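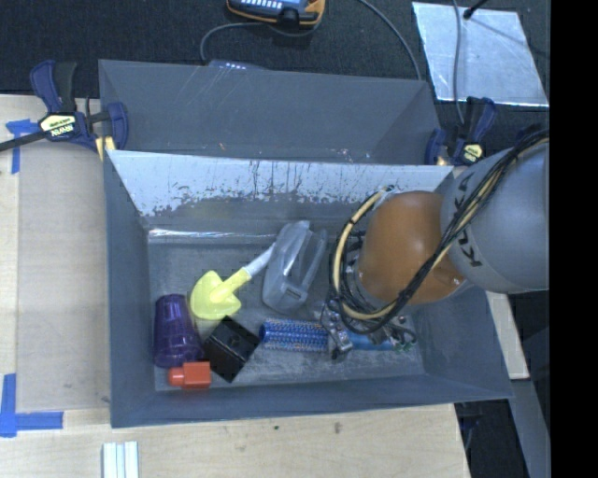
Hi, I'm Uchenna, and Havadik is my little secondhand toy and odds-and-ends shop! I started it with 400 dollars and a folding table, and now we're in a proper place on Caruso Street with 2,000 square feet and a parking lot (small, but it's ours).

Most of what we sell goes in big gray bins, and you're welcome to dig. Sand toys, plastic cups, blocks that lost their set years ago, whatever came in. Our bins are scratched up and I've quit worrying about it. My business partner Todor Begović wanted everything sorted by color when he joined, and that lasted until the first school break.

Kids can fill a bag for 80 cents on bag mornings, grownups pay a bit more, sorry! We also take donations at the side door until 4 p.m., so if you've got a toy shovel or a box of bits in the garage, bring it over. Please rinse beach stuff first, we found half of Tukance Beach in our sink last January.

Come say hi, we're at number 676.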